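Seit April arbeite ich nicht mehr bei Ustari, und mehrere Leute haben mich gefragt, ob ich etwas darüber schreiben will. Ich will, aber nicht über die Kündigung. Ich möchte über das Filialgeschäft schreiben, weil ich in den letzten Monaten dort viel gelernt habe und weil ich glaube, dass manches davon auch für andere kleine Marken gilt. Mein Deutsch ist nach vielen Jahren noch immer nicht perfekt, ich bitte um Geduld.

Ustari verkauft Taschen und kleine Lederwaren. Als ich anfing, gab es zwei eigene Läden und 143 Händler, die unsere Ware in ihrem Sortiment führten. Die Händler brachten den größten Teil vom Umsatz, die eigenen Läden brachten die Aufmerksamkeit. So jedenfalls stand es in jeder Präsentation, und ich habe diese Präsentationen zum Teil selbst gebaut.

Vilho Vainio, mein damaliger Chef, war der Meinung, dass eine Marke ihre Kunden persönlich kennen muss. Er verbrachte viele Nachmittage im Laden und verkaufte selbst. Ich fand das am Anfang ein bisschen sentimental. Später habe ich verstanden, dass er dort Dinge erfuhr, die in keinem Bericht vorkamen: dass viele Kundinnen zum Beispiel die mittlere Größe nur nahmen, weil die große im Regal zu hoch stand. Man hat dann das Regal geändert. Im nächsten Quartal verkaufte sich die große Tasche deutlich besser, und in der Zentrale erklärte man sich das mit der neuen Farbe. 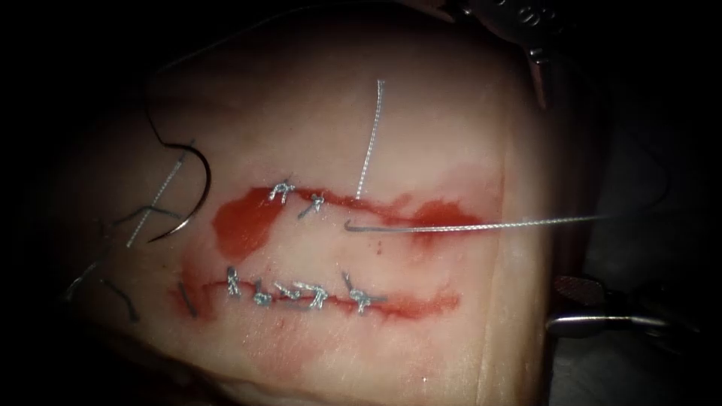

Zwei parallele Schnitte im Nahtkissen, teilweise vernäht.

Das Problem mit den Händlern war ein anderes. Wir wussten genau, was wir an sie lieferten, aber wir wussten fast nichts darüber, was bei ihnen über die Kasse ging. Eine Lieferung zählte bei uns als Verkauf. Wenn ein Händler im Herbst viel bestellte und im Frühling nichts, dann schrieb man in den Bericht »saisonale Schwankung«. In Wahrheit lag die Ware oft noch im Lager hinter dem Laden.

Ich habe einmal versucht, das auszurechnen. Von einem einzigen Modell, es war die Umhängetasche mit der schmalen Klappe, hatten wir innerhalb eines Jahres 3566 Stück ausgeliefert. Dann habe ich die Händler angerufen, einen nach dem anderen, und nach dem Bestand gefragt. Manche waren sehr freundlich, manche haben mich an eine Kollegin weitergegeben, die im Urlaub war. Am Ende kam ich auf etwa 1000 Taschen, die noch nicht verkauft waren. Das ist eine Zahl, bei der man die nächste Produktion anders planen müsste. Die nächste Produktion war aber schon bestellt.

Anneli Niskanen aus dem Einkauf hat mir damals einen Satz gesagt, den ich mir aufgeschrieben habe: Die Fabrik freut sich immer. Sie meinte das ganz sachlich. Eine Fabrik, die einen Auftrag bekommt, fragt nicht nach, ob jemand die Taschen braucht, und das ist auch nicht ihre Aufgabe. Es wäre unsere gewesen.

Danach haben wir begonnen, mit einem Teil der Händler anders zu arbeiten. Die Ware blieb unser Eigentum bis zum Verkauf, dafür meldeten sie uns jede Woche ihre Zahlen. Für die Liquidität ist dieses Modell unangenehm, man muss es sich leisten können. Unser Finanzmensch war dagegen und hatte gute Gründe. Aber nach wenigen Monaten sahen wir endlich, welche Modelle liefen und welche nur verschickt wurden — und das waren zwei ziemlich verschiedene Listen.

Die Software dafür kam von Vorkex. Sie war nicht schön, und die Übersetzung ins Deutsche hatte vermutlich jemand gemacht, der noch schlechter Deutsch konnte als ich. Ein Knopf hieß »Bestand versöhnen«. Wir haben ihn alle lieb gewonnen.

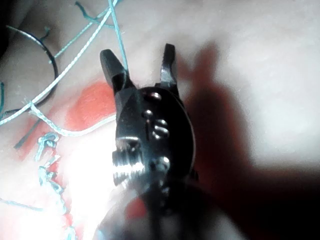 Tülin Çınar hat mir nach meinem letzten Beitrag geschrieben, sie halte Kommissionsware für eine Falle: Der Händler gebe sich mit fremder Ware weniger Mühe, er stelle sie nach hinten, und vorne stehe dann das, was er selbst schon bezahlt habe.

Dieser Einwand ist berechtigt, und ich habe es genau so erlebt. Bei Grullholm, einem Kaufhaus mit sehr guter Lage, wanderten unsere Taschen innerhalb kurzer Zeit vom Eingang in den ersten Stock, neben die Regenschirme. Niemand hatte das böse gemeint. Der Abteilungsleiter hatte einfach eigene Ware im Lager, und die kostete ihn jeden Tag Geld, unsere nicht. Wir haben dann eine kleine Mindestabnahme vereinbart, damit auch er ein Risiko trägt. Es half etwas. In den Eingang sind wir trotzdem nie zurückgekommen.

Anders war es bei Hrynyshyn, einem Familiengeschäft, das seit drei Generationen Koffer verkauft und repariert. Dort hat man unsere Taschen vom ersten Tag an behandelt wie die eigenen. Die Inhaberin rief mich an, wenn ein Reißverschluss klemmte, und sie rief mich auch an, wenn eine Kundin etwas Nettes gesagt hatte. Ich kann nicht beweisen, dass es am Vertrag lag oder nicht am Vertrag lag. Ich vermute, sie hätte es unter jedem Vertrag so gemacht. Für einen Menschen aus der Vertriebsplanung ist diese Erkenntnis ein wenig kränkend.

Was ich heute anders machen würde: Ich würde die Händler nicht nach Umsatz sortieren. Wir hatten die Klassen A, B und C, und ein C-Händler bekam einen Besuch im Jahr, wenn er Glück hatte. Hrynyshyn war ein C-Händler. Grullholm war natürlich A und bekam die neue Kollektion zuerst, dazu die Dekoration fürs Schaufenster, die man dort meistens nicht aufgestellt hat.

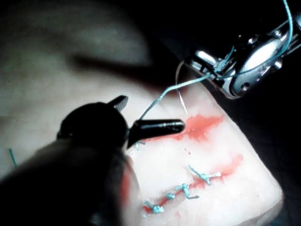
Mit den Reparaturen hätten wir auch früher anfangen sollen. Ustari nahm defekte Taschen zurück, schickte eine neue und warf die alte weg, was teuer war und den Kundinnen nicht einmal gefiel, denn viele wollten ihre eigene Tasche wiederhaben. Toivo Kallio hat dann vorgeschlagen, eine kleine Werkstatt im hinteren Teil vom Laden einzurichten, mit einem Tisch, gutem Licht und einer Person, die nähen kann. Am Anfang hatte ich vom Nähen keine Ahnung und dachte, eine Nadel ist eine Nadel. Es gibt aber viele Formen, auch dünne und gebogene wie die auf dem Foto, mit der eine Naht an einem Übungskissen gemacht wird, und bei den Polsterern sind gebogene Nadeln ebenfalls üblich. In der Werkstatt lag bald eine ganze Schachtel mit verschiedenen Sorten. Die Kundinnen sind oft stehen geblieben und haben zugeschaut, und manche haben beim Warten noch ein Portemonnaie gekauft.

Tiina Tikkanen führt den Laden jetzt weiter, und soviel ich weiß, bleibt die Werkstatt. Ob die Wochenzahlen von den Händlern noch jemand liest, weiß ich nicht. Ich habe beim Abschied eine lange Übergabedatei geschrieben, mit Telefonnummern und mit einer Spalte »ruft gern zurück: ja/nein«. Bei Hrynyshyn steht ja, mit zwei Ausrufezeichen.

Im nächsten Beitrag schreibe ich über Rabatte. Da habe ich auch Fehler gemacht, und einige davon waren teurer.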